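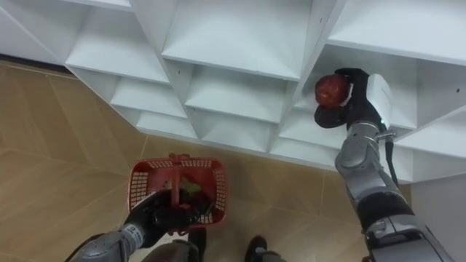
Right hand on the apple, left hand on the basket, shelf duty.

Porkenach Five-Finger Hand: a long look from someone who likes plain grippers

I came to this one with a grudge. For years my position has been that a robot needs two flat fingers and a good attitude, and that anyone selling you a thumb is selling you extra screws. Then the pair of Porkenach hands arrived in July, and I had to spend a good part of the summer being fair to them.

The setup, for those who care. Two silver arms, a Porkenach hand on each, a white cubby shelf and a red basket. The job is grocery work: take fruit out of the basket, put it in a cubby, or the other way around. I ran the same job with my old Kundari two-finger grippers so the grumbling would have numbers behind it. Each type of gripper got 100 picks, with the same produce and the same cubbies.

Mounting took me about 55 minutes for the first hand and a lot less for the second. The bolt pattern is standard. The cable is stiff and comes out on the outer side, so you want to leave a generous loop near the wrist or it will tug at you every time the arm rolls over. The manual covers this on a page I found afterward.

Round things are where the hands earn their keep. An apple is a rude object for two flat fingers. You squeeze at the equator and hope, and if you are slightly off it squirts away like soap. The Porkenach just closes around it. I could be sloppy with the approach and still come up with an apple, and sloppy is my natural working style. Out of 100 picks the Kundari dropped 14. The Porkenach dropped 2, and I blame myself for one of them.

Lumpy things go nearly as well. The fingers settle where they like around something long and green, and the grip comes from above and behind, so you don't need to find two nice parallel sides on a fruit that was never issued any.

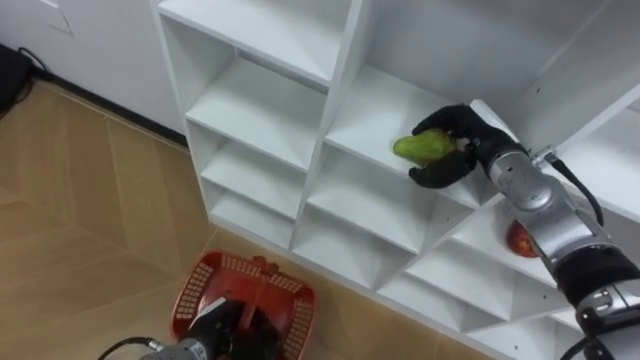
Letting go is a different story. A two-finger gripper opens and the thing is down. A hand has fingertips tucked underneath, and those have to come out from between the fruit and the shelf board before you can leave. If you open too fast, the fruit gets a little flick on the way out and rolls to the back of the cubby. I ended up setting the release to slow and lifting a hair while the fingers uncurled. It works fine. It also adds enough time to each placement that the Kundari, drops and all, finished its run sooner, and I was petty enough to write that down.

Size matters too. These cubbies are not large, and a full hand plus its wrist takes up a good share of the opening. Going straight in is all right. Coming in at an angle, I knocked knuckles on the dividers more often than I would like to admit. The knuckles didn't mind. The shelf has opinions.

The basket handle was the nice surprise. Curled fingers hold a handle the way a handle expects to be held, and I could leave the left hand hanging there with the basket while the right one did the work. With the Kundari I had to clamp it hard and even then it would slowly swing around to face the wrong way.

Control is through the Csizmadia box, which you buy separately, because of course you do. It gives you per-finger current limits and a set of ready-made grasps. I used "wrap" for nearly everything and "hook" for the basket. There are a dozen more and I could not tell several of them apart. The software logs everything it does in great detail, and puts the log in a folder three levels below where you would look.

I also had the Hunura soft gripper here for a few days, and people will ask. It's gentler on ripe fruit and cheaper to fix. It is hopeless on the basket, and after a while the pads pick up enough dust to look like a pair of slippers.

Price is the sore spot. The finger tendons are a wear part, a replacement set costs 600, and that is per hand. I haven't needed one yet. The left thumb has started to make a small ticking noise, though, and I have started to listen for it.

Good: round fruit, odd fruit, handles, forgiving of lazy aim.
Bad: slow release, bulky in tight cubbies, stiff cable, tendon price.

Four out of five. The Kundaris are in a drawer for now – the top drawer, where I can reach them.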